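# The Ferry to Hondow

My uncle Helmut Pfeiffer kept the ferry timetable in his head, and he did not trust the printed one.
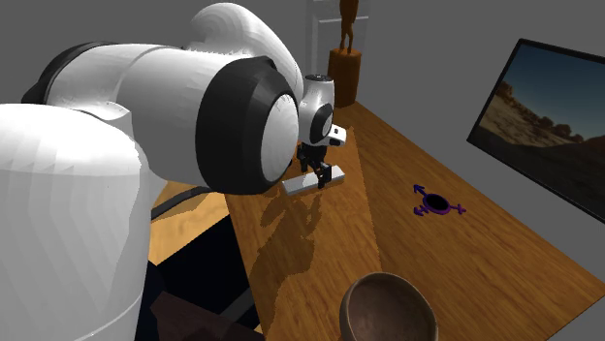 He had worked on the crossing to Hondow for 32 years, first with the ropes and later at the wheel. When he retired, the company gave him a clock. He put it in the hallway, facing the wall, and continued to get up at four in the morning.

I came to live with him in August, after my examinations. I had failed 2 of them and did not want to explain this to my parents. He asked me only if I could cook potatoes. I said yes. So I cooked potatoes, and he ate them standing at the window, where one could see the lights of the boat when it turned around the breakwater.

"She is late," he said.

"The paper says six fifteen."

"The paper says this. The current says six ten."

The new captain was Damian Nägeli. He was young, he came from a lake, and my uncle could not forgive him the lake. On a lake, he told me, the water stays where you put it. I met Nägeli once in the shop at Coetzee Street, where he was buying batteries and a very large quantity of oranges. He asked about my uncle with so much respect that I was ashamed, and I lied. I said that my uncle often spoke well of him.

In the evening I confessed it. My uncle put down his fork.

"What did I say about him?"

"That he has a calm hand."

He thought about this during the whole washing of the dishes. Then he said, "He turns too wide," and went to bed.

At the end of the month a storm came from the north. The last boat was still on the other side, with over 70 people who had gone to the market. The telephone in our hallway rang a little after nine. My uncle listened for a long time, with the receiver pressed to his good ear.

"No," he said finally. "Do not go by the buoy. The sand moved in spring. Wait until the church light is behind the chimney, then turn - wide, as you always do."

He listened again.

"Yes. As wide as you like."

He hung up and took his coat, and I took mine. We walked down to the harbor and stood behind the fish hall, where the wind could not reach us so well. Some other people were waiting there already, but they did not speak to us. We waited there for 3 hours. My uncle did not look at the water. He looked at the chimney, and his lips moved a little, and I understood that he was steering.

When the boat came in, it hit the wooden posts quite hard. A bag of onions rolled down the gangway and opened. People were laughing and crying and stepping on onions. Nägeli came out last. He had lost his cap and his face was gray. He stopped in front of my uncle and it seemed that he wanted to salute, but his hand did not know how.

"You were late," said my uncle.

"Yes, Mr. Pfeiffer."

"There are potatoes at home."

The three of us walked up the hill in the rain. In the hallway, Nägeli hung his wet jacket on the hook beside the clock. He looked at the back of it for a moment and asked what time it was.

"Ten past one," said my uncle, and went to light the stove.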